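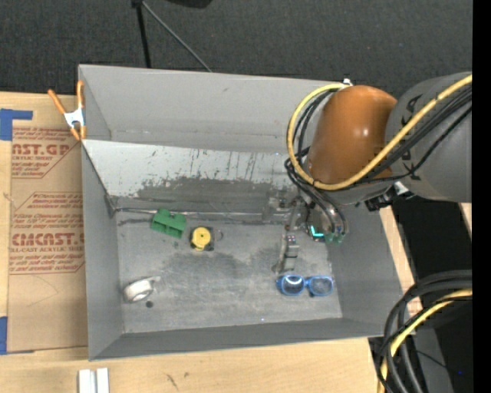 Odds and ends in the grey tub, with the blue swim goggles at the front.

I own a tub. It's big, it's grey, it's scuffed to bits, and for years it has been the place where things go when I can't decide about them. Goggles live in there. So does a green blocky thing with a notch in it that I've picked up a dozen times and put back every time, quite sure it belongs to something important.

I was telling Murray Doucette about this over the fence in April and he laughed so hard he had to put his tea down. He had three of them! All with lids, all labelled Misc.

So we made a pact. Ten minutes each evening, kitchen timer on, and every object gets held up and named out loud. If you can't name it, it goes in a jam jar on the windowsill until somebody can. (My jar filled up fast – Murray's is now a bucket.)

Swim goggles are easy, at least. They go in the swimming bag, and I felt very pleased with myself for as long as it took to find the swimming bag. The small round bits are the real trouble. Yellow discs, little dark rings, something white and silver that could be a cup or a roll of I don't know what. I turned that one over all through the news.

Normand Cloutier, who taught me to hang a door and has opinions about storage, thinks the tub itself is to blame. Too deep, he says, and too wide. He keeps his bits in shallow Simard trays, 2 to a drawer, and he can put his hand on a spare washer in the dark. I've tried his trays. I filled them by the weekend and went back to the tub – you can at least get both arms in it.

Murray is on his second lid now. I'm still asking visitors about the green thing.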